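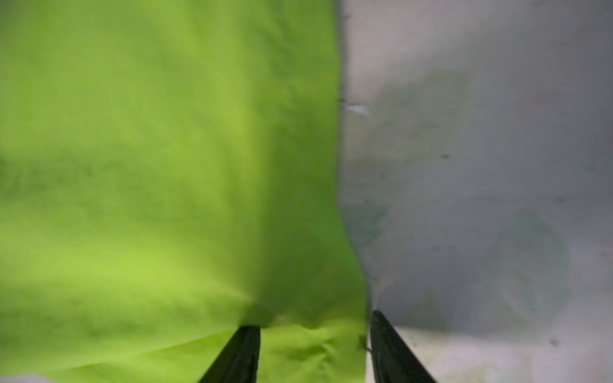 **Figure 2.** Green cloth, showing creases and gathered folds.

The north front of the Corn Exchange at Mudham was finished in a soft yellow sandstone from the Tichý quarry, and its condition has been a matter of local complaint for most of the building's life. The stone is fine-grained and was laid in courses of uneven height, with the beds running vertically in several of the window surrounds. Where blocks have been set in this way the face comes off in sheets, and the ornament goes with it. The worst losses are in the carved drapery over the main door. Its folds were cut to spread from one low point, much as the creases in the cloth in Figure 2 run towards the place where it is gathered, and the short ridges close to that point have weathered far more than the long shallow ones above. Water sits in the dips between the ridges. The same pattern was found on the two smaller panels at the east end, although these are under a deeper cornice and have kept more of their tooling.

### 4.2 Earlier repairs

Three periods of repair can be told apart on the front. The first was done in lime mortar, coloured with brick dust, and survives mainly at the base of the tower. It is sound. The second used a hard cement mortar, which was spread over the joints and on to the face of the stone on both sides. Most of the hollow areas we mapped lie next to this work. The third is known from the building accounts kept at Brostville, where the town clerk recorded payment for "making good the figures and the cloth above the entrance". No drawing was attached to the entry and the mason is not named.

Illés (personal communication) has suggested that the payment covers only the left-hand half of the door panel. We agree with her reading. The left half has a flatter section, the undercutting is shallow, and the chisel marks run across the folds instead of along them. The right half matches the carving on the tower parapet, which is original. A narrow joint filled with pale mortar separates the two, and can be followed from the keystone to the underside of the cornice.

### 4.3 Survey of the stone

The front was recorded from a scaffold in February. Each block was given a number, tapped with a light mallet and put into one of five classes, from sound (class 1) to lost or replaced (class 5). In all, 1071 blocks were examined. Blocks behind the rainwater pipes could not be reached and were left out of the totals. Moisture readings were taken at four heights on each bay using a Vureo hand meter, and were repeated after rain.

Class 4 and class 5 blocks are grouped in two places: the door surround, and the band of wall below the clock stage. The second group had not been noted in any earlier report. It lies under a lead gutter that was altered when the clock was moved, and the readings there stayed high for longer than elsewhere on the tower. The stone in this band is plain, so the decay is less easy to see from the street, but the depth of loss is greater than at the door.

The tower parapet is in better order than expected. Its carving faces north and west and takes the full force of the weather, yet the undersides are crisp and the arrises can still be felt with a finger. The blocks are bedded correctly and were never pointed in cement. Enikő Illés has examined thin sections from both the parapet and the door surround and finds no difference in the stone itself. The choice of bed, and the later mortar, therefore seem to account for most of the contrast between the two areas. The effect of coal smoke from the former railway yard is considered in Section 5.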